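Utilizamos cookies propias y de terceros para que la página funcione y para saber qué entradas se leen más. Si sigues navegando, entendemos que te parece bien. Aceptar | Configurar

Imprimir | Enviar por correo electrónico

Preguntas frecuentes sobre la economía informal (y sobre cómo se mide)

Desde que abrí este blog me llegan siempre las mismas dudas, así que las he ido juntando aquí. Soy economista, trabajé 12 años haciendo encuestas de hogares y me encanta hablar de esto, o sea que perdón de antemano si me enrollo.
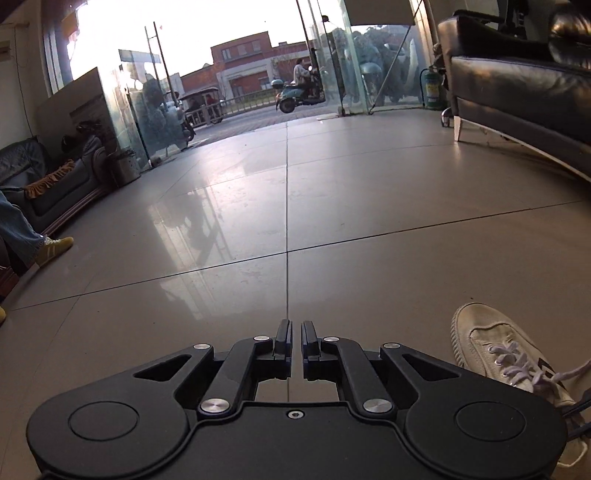
¿Qué es exactamente la economía informal?

Depende de a quién le preguntes, y no es una forma de escaquearme. Yo uso la definición más corriente: actividades legales que se hacen, total o parcialmente, al margen de los registros. La señora que vende tamales en la esquina, el pintor que cobra sin factura, el sobrino que da clases de matemáticas por las tardes. Todo eso produce valor, alguien lo paga y alguien come gracias a ello, pero no siempre aparece en los papeles.

¿Es lo mismo que la economía ilegal?

¡No! Y este lío es el que más me encuentro en los comentarios. Vender empanadas es legal aunque no tengas licencia; traficar con mercancía robada no lo es, por muchos recibos que emitas. Los economistas solemos separar la producción ilegal, la oculta (legal, pero escondida a propósito para no pagar impuestos), la informal propiamente dicha y la que hacen los hogares para su propio consumo. En la práctica las fronteras son borrosas y la misma persona puede estar en dos o tres cajones el mismo día.

¿Cómo se mide algo que no está registrado?

Con paciencia. Hay dos familias de métodos. Los directos consisten en preguntar: encuestas de hogares, encuestas a pequeños negocios, auditorías. Los indirectos buscan huellas, como el consumo de electricidad, el efectivo en circulación o la diferencia entre lo que la gente dice que gana y lo que gasta. A mí me gustan más los directos (ya ves, deformación profesional), aunque tienen el problema evidente de que mucha gente no quiere contarte cuánto gana.

¿Y la gente contesta?

Bastante más de lo que imaginas, si preguntas bien. Mi compañero Segundo Yupanqui y yo hicimos un pequeño estudio en el mercado de Tamayo, con 779 puestos y vendedores ambulantes. Al principio preguntábamos «¿cuánto gana usted al mes?» y nos miraban como si fuéramos inspectores. Cuando cambiamos a «¿cuánto vendió ayer?» y «¿cuánto le costó la mercancía?», la conversación fluía sola. También ayudó ir sin carpeta, y comprar fruta. Mucha fruta.

¿Cuánto pesa la informalidad en el PIB?

Ojo, que aquí se mezclan dos cosas. Una es el peso en la producción y otra el peso en el empleo, y la segunda suele ser bastante mayor, porque los negocios informales tienden a ser pequeños y poco productivos. Cuando leas un titular con un porcentaje enorme, mira primero de cuál de los dos habla. Y luego mira el método, que las estimaciones indirectas a veces salen disparadas por cualquier supuesto tonto.

¿El PIB oficial deja fuera todo esto?

No, o no del todo. Las oficinas de estadística hacen ajustes para incluir la producción no observada, también buena parte de la informal. Lo que pasa es que esos ajustes se revisan cada cierto tiempo y, cuando cambian, parece que el país se ha hecho más rico de un trimestre a otro. Cambia la medida y ya está, en la calle todo sigue igual.

¿Por qué no se formaliza la gente y listo?

Porque cuesta dinero y tiempo, y muchas veces lo que recibes a cambio es poco. Fredy Guzmán tiene un taller de muebles, Zellulwood, y tardó siete meses en darse de alta. Entre licencias, planos, un certificado que caducó mientras esperaba otro certificado... en fin. Hoy está contento: puede vender a empresas que le piden factura y le dieron un crédito. Pero él tenía ahorros para aguantar ese tiempo y muchos no los tienen.

¿Los pagos con el móvil acaban con la informalidad?

Es lo que dicen los folletos. Yo lo veo con más calma. Que un puesto acepte pagos con Dostico significa que hay un rastro digital, no que el negocio esté registrado ni que declare. Ahora bien, ese rastro puede servirle al vendedor para demostrar ingresos y pedir un préstamo, y eso me parece lo interesante de verdad.

¿Trabajar para una aplicación de reparto es empleo informal?

Según el país y según el contrato. Si estás dado de alta como autónomo y cotizas, formalmente no. Si repartes con la cuenta de un primo, pues sí, claro. En noviembre entrevisté a 22 repartidores de Gostix y me encontré de todo, hasta gente que estaba en regla por las mañanas y por las tardes no. ¡A ver en qué casilla pones eso!

¿Puedo usar tus datos para mi tesis?

Sí, encantada. Escríbeme y te mando la hoja de cálculo con el cuestionario. Solo te pido que cites la fuente y que no publiques nada que permita identificar un puesto concreto, que eso se lo prometimos a los vendedores.

¿Cada cuánto actualizas esta página?

Cuando se me acumulan preguntas. La última revisión es del 10 abr 2025. Si la tuya no está, déjamela en los comentarios y la añado en la siguiente tanda.

Imprimir | Enviar por correo electrónico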